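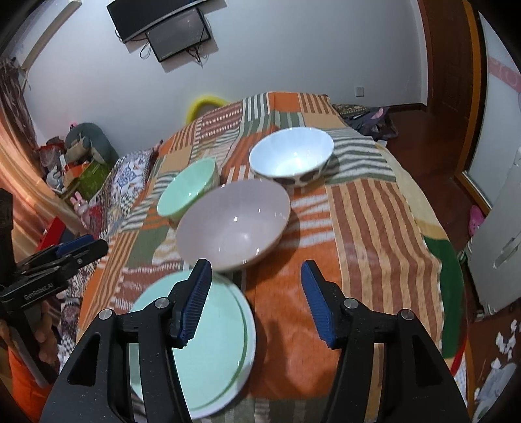 I'm Tia Pickering, club secretary at Carnel Baseball Club, and I'm chuffed to bits to say we're moving! From the start of the new season our home games will be played at Clegg Park, on a proper diamond with a proper backstop, after years of marking out a football pitch with string and hoping. The players' families have been brilliant about the food side of things, and we've been promised all sorts for the clubhouse kitchen. Bowls are what we need most, big ones for salads and little ones for dips, and a mint-green plate with a thin green ring round the edge would do just as nicely as anything posh, so please have a look in your cupboards.

Now, the baseball. Our first game at the new ground is against Zurnico Saints, who beat us twice last year and were quite noisy about it. Colin Marsden stays on as head coach and Jordan Cropper will start on the mound. Jordan struck out 107 batters last season, a club record, and his shoulder is fine, before anyone asks me again.

"I've wanted a ground like this since I started coaching," Colin told me. "The infield's flat. You've no idea what that means to a shortstop."

Moving cost us £3,000, most of it for fencing, and Jondard Tyres very kindly put in £400 of that and will have their name on the scoreboard. There's standing room for some 15 rows of folding chairs along first base if you bring your own – we haven't got any yet.

Neville Bainbridge is taking names for the under-12s, who train on the same field before the seniors. You don't need a glove, we've got spares (left-handers, have a word with him first). Liam Dunmore is still after a second scorer and will teach you.

Entry is free all season. Dogs are welcome on leads, behind the fence please.

3/5/23

Press contact: Tia Pickering, Carnel Baseball Club. Happy to chat most evenings, and Colin and Jordan are both up for interviews.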